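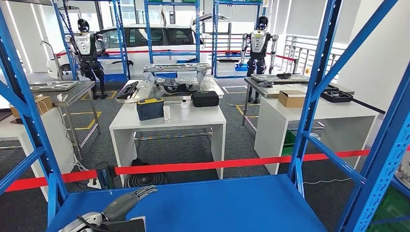 Head camera only vs. head + wrist for shelf picking

smpotgieter
We finished the comparison I mentioned in May. Same policy, same arm, two training sets. Set A uses the head view only. Set B adds a wrist view. 211 teleoperated episodes each, 16 test crates, scored pass or fail by a person who didn't know which set was running.
Head only came out ahead on reaching and slightly behind on the grasp itself. Overall it won. I did not expect that.
Siyabonga Potgieter

stena_b
How many seeds?

smpotgieter
6 per set. The spread between seeds was smaller than the gap on reaching. On grasping it was not, so I wouldn't claim anything there.

M_Venter
I don't buy the overall result. 211 episodes is small for two views. The wrist camera gives the network more input to sort out, so of course it looks worse early. We had the same thing on the Grostham setup and it flipped once we got past 1720 episodes.

smpotgieter
Possible. But most groups asking me about this have a couple hundred episodes, so the small case is the one I care about.

M_Venter
Then put that in the title. "Head only is better under 300 episodes" is a different claim from the one people will quote.

caputo_lab
Did you keep the shelf height fixed? With a low deck the hand covers the object in the head view for the last part of the reach. I would expect the wrist view to matter a lot more there.

smpotgieter
Fixed height, one deck. The hand does block the view near the end and that is where most of the head-only failures are. Varying the height is next.

stena_b
Can you post the failures split by phase? Reach, close, lift. One pass/fail number hides too much.

smpotgieter
Yes, I'll add a table this week. Title edited too.

M_Venter
Thanks. I still think it flips with more data, but I'd read the table.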